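Clekgate Soft Things: bedroom set, data card

Covers large plush toys, blankets and pillows in lived-in bedrooms. Version 2, revised in December.

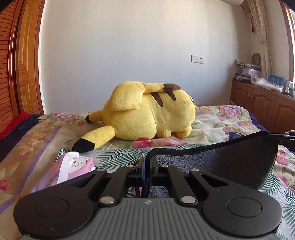
Why another one of these

Most listings of household objects treat soft toys as a solved case. I doubt it. A catalog photo shows a plush sitting up, facing front, ears straight. On a bed at home it lies however it landed, and half the labels written from catalog photos stop making sense. The Tarnow list, which we started from, has one entry for "stuffed animal" and no way to say which side is up.

What is in it

832 entries from 124 bedrooms. Each entry has the item, what it rests on, which way it faces, and a free text note. Character toys are named when the character is plain to see, including from the back. A Pikachu with its back turned still has the brown stripes and the tail, so it gets its name. A yellow toy with neither visible is just a yellow toy.

Fields

item: plain name, no brand unless readable or obvious
rests_on: bed, chair, floor, shelf, other item
facing: toward, away, up, down, unclear
size: small, medium, large (by eye, see below)
note: anything the other fields miss

Things I would not trust

Size. It was judged by eye by 5 people who did not agree with each other. "Large" in one home is "medium" in the next. I wanted to drop the field and was outvoted.

Facing, for round toys. If head and body are one lump, people guess. Use "unclear" more than feels polite.

Blanket patterns. Printed flowers were labeled as roses, peonies and once as cabbage. We now write "floral" and leave the botany in the note. The old names are still in the Lania part of the set and I have not had the patience to clean them out.

Tags. A small white tag at a seam tells you the toy has a tag. Several early entries used it as proof of a maker, and those have been removed - I think all of them.

Tidy or untidy

An earlier version had a "tidy" score. Hamann asked for it back. I remain unconvinced: a toy in the middle of a made bed may be exactly where its owner wants it, and a still picture can't settle that.

Corrections

Send them to Elie Semaan with the entry number and the field. "Looks wrong" is hard to act on. Changes to rests_on are handled first, the rest when there is time.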